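Dreltent opens its tabletop scene service to smaller teams

Clunico adds ready-made simulated rooms for arm and gripper work, with a monthly price and a trial period

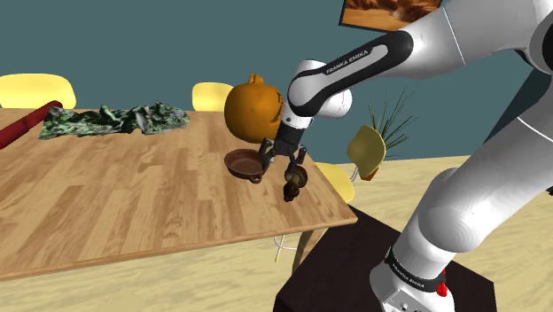 One early customer, Hatov, remarked that the rooms were the smaller part of the value for them, and that they would pay the same money only for the objects, if the objects came with correct weights. The company had spent most of last winter measuring kitchen things on a postal scale and typing the results into a table by hand, and it does not want to do this work a second time.

Clunico has now put Dreltent on general sale. Until this week the service was given only to a closed group of testers. It offers simulated rooms in which a robot arm can be tried on household tasks before anything is done on real equipment. The user chooses a room, an arm and a set of objects, and receives a scene that can be run on the user's own computer or on machines rented from Clunico by the hour.

The starting catalogue has 80 objects and 8 rooms. The objects are mostly of the kind found in kitchens and dining rooms: pans, fruit and vegetables, tins, cloths, bottles, small tools. Clunico says that it has tried to include things which are difficult to hold, and which many free collections leave out. A pumpkin is a good test in this sense. It is too wide for many common grippers, so the arm has to push it, turn it or go past it to reach something else. Shallow pans with small handles are difficult in another way, as the fingers must come down at the correct angle or they will touch the rim first.

The surroundings can also be changed. Walls, floors, table tops and chairs are exchanged by one setting, and the position of the arm beside the table can be moved within limits. The purpose is that a program which learns to pick up a pan on one table should not fail when the table has another colour, or when a chair stands in a different place. Users can ask for a fixed arrangement, which will be the same each time, or for a new one at every start.

A Franka Emika arm is among the models that may be loaded. Other arms can be brought in by the user from a standard description file. Clunico says this normally works without trouble for arms with a simple two-finger gripper. For hands with more fingers it asks customers to write first, and it may charge for the extra work.

The price

The basic licence costs 345 euros per month for one team, with up to 6 users. All rooms and all objects are included, and there is no extra payment for the number of scenes produced. Rented computing time is charged separately. Schools and universities can apply for a lower price, but the amount is not published and must be agreed by e-mail.

There is a free trial. During the trial all rooms can be opened, but scenes cannot be exported, and recorded runs are deleted when the trial ends. Several testers asked for export to be allowed in a limited form, so that they could compare the results with their own tools before paying. Clunico has answered that it is considering this and has not given a date.

A customer who stops paying keeps the scenes already exported and may continue to use them inside the same team. They may not be passed on or sold. This point was unclear in the earlier terms and has been written again in plainer words.

What the testers found

The reports from the closed group are published on the Dreltent website, and they are mixed, which makes them useful to read. Most of the testers were satisfied with the speed of the installation and with the look of the rooms. Light and shadow were mentioned often as an improvement on older tools. One report says that a camera program trained on the rendered images needed less correction afterwards than the team had expected, although it gives no numbers for this.

The weak place, according to nearly all the reports, is soft material. Cloths and other flexible objects can be put on the table and they look convincing when they lie still. When the gripper lifts them, they behave too stiffly, and folds sometimes stay in the air as if they were made of card. Clunico accepts the criticism. It advises customers to use these objects at present as obstacles or as background, and to wait with tasks such as folding or wiping. A new method for soft objects is planned for October.

Contact between the fingers and small objects also received remarks. With the first test version, a small item near the side of a table could jump away when the gripper closed. The version on sale has a finer calculation step for such contacts. This makes it slower, and the user can switch the finer step off for simple work.

Bauerfeind, which used the service in the closed group, wrote in its report that the documentation was good for the first day and thin for the second. The basic lessons explain each step, but a user who wants to write a new task must read the sample files and guess. It also asked for a list of which objects fit between the fingers of which gripper, as its staff lost an afternoon on a vegetable that could never have been picked up. Such a list has since been added to the catalogue pages. The guide to writing new tasks is still short.

Measured weights

On the question raised by Hatov, the position is as follows. Each object in the catalogue has a weight, a centre of gravity and a value for friction. For part of the catalogue these come from real items that were weighed and tested. For the rest they are estimates, taken from the size of the object and the usual material. In the test version the two groups were not separated, and a customer could not know which kind of value he had received. Now each object page carries the word "measured" or the word "estimated".

Clunico has not said when all objects will be measured. It has said that customers may send in their own measurements, and that these will be checked and then shared with all users, with the name of the sender if this is wished. Objects for sale separately, without the rooms, are not offered for the moment.

Before you order

The service runs on Linux and Windows. A separate graphics card is needed for the rendered images, but the movement of the arm can be calculated without one, and this is enough for a first look. Files are exported in two common formats, and the licence page names the programs with which they have been tested. Teams who use older versions of those programs should look at this page carefully, as some materials are shown in plain grey after import.

Support is given in English and German by e-mail. Telephone support is not part of the basic licence. The sale began on 2025-06-10, and teams from the closed group keep their test access until the end of the month, after which they must choose a licence or let the account close. Their saved arrangements will be moved to the new version without charge if they ask for it before that time.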